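Ernside and the Hashmi Quarter: Frequently Asked Questions

For visitors, new residents and people who have lost a bet about where the name comes from.
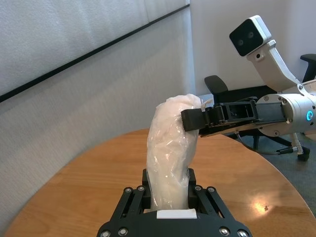
Where exactly is the Hashmi Quarter?

On the east bank of the river, between the old tollhouse and the rail yards. It takes in Tanner Street, Hashmi Street, Lower Market and the stubborn little knot of alleys behind them. The city's official map calls it Ward 4, a name used by the city's official map.

How old is the name?

Younger than it looks. Hashmi Street has been on the books since the button works opened there, but calling the whole district a quarter started with a parking sign. The sign said "Hashmi Quarter Parking" and pointed to 222 spaces. The lot was later built over. The name stayed, and now it's on tea towels.

Who was Hashmi?

A button manufacturer. The company made shell buttons first and then, when river shells ran out, plain ones for work shirts and uniforms. The works closed long ago and the building has been apartments, a roller rink and apartments again. If you are looking for a statue, there is a plaque, at knee height, next to the bike rack.

Why are the streets so narrow?

They were laid out for handcarts. Two carts could pass if both drivers were in a good mood. Delivery trucks have been trying to repeat the trick ever since, and the corner of Tanner and Lower Market has the scrape marks to show for it. That corner stone has been replaced three times. Please don't park beside it.

What are the iron hooks high up on the warehouse walls?

Hoist hooks. Sacks and crates went up the outside of the building and in through the loading doors, which is why so many third-floor apartments have a door that opens onto nothing. These doors are fixed shut. New tenants always check.

Is the Tenano Building open to the public?

The lobby is, on weekdays until 5 p.m. It has the original tile floor and an elevator with a brass gate, which you may admire but not ride. The upper floors are offices. Tenano was a coffee importer, and longtime residents will tell you the stairwell still smells of roasting on damp mornings. Others say that's the café next door.

Can I get here by streetcar?

You can get close. The Tramatance line stops at the tollhouse, and it's a short walk from there along the river path. The line used to run straight up Hashmi Street, and a stretch of the old rail still shows through the paving outside the hardware store. Cyclists should cross it at a right angle or expect company from the people on the café terrace, who have seen it before and will bring napkins.

Do you run walking tours?

Yes, every Friday from June until the weather turns. Meet at the tollhouse steps at 10 a.m. Despina Dimitriou leads the morning walk, which covers the warehouses and the riverfront. Radwa Benmoussa takes the afternoon one at 2 p.m., with more about the people who lived in the alleys and a good deal less about brickwork. Each lasts over 2 hours. They disagree on several points of history, so doing both on the same day is recommended for anyone who enjoys a quiet feud.

Are the tours accessible?

The riverfront part is flat and paved. The alleys have cobbles and a few steps. Write to us beforehand and we'll send you the step-free route, which skips the alleys but adds the old customs yard — many people like it better.

Was there really a tunnel under the river?

There was a drain. Over the years it has been promoted to a smugglers' passage, an escape route for a bishop and a wine cellar. We have seen the plans. It was a drain.

I own a building in the quarter. Can I change the windows?

Possibly, but ask the city planning office before you order anything. Street-facing windows on the oldest blocks are protected, down to the number of panes. Back windows are treated more kindly. Allow more time than you think is reasonable, then add the summer.

I have old photos of the area. Do you want them?

Very much so. We scan them and give them back. Street views are welcome, but we're also short of interiors: shops, kitchens, workrooms, the roller rink in particular. Write names on a separate sheet, please, and not on the back in ballpoint.

Where can I find a restroom?

Behind the tollhouse, by the green door. It closes at 6 p.m. and means it.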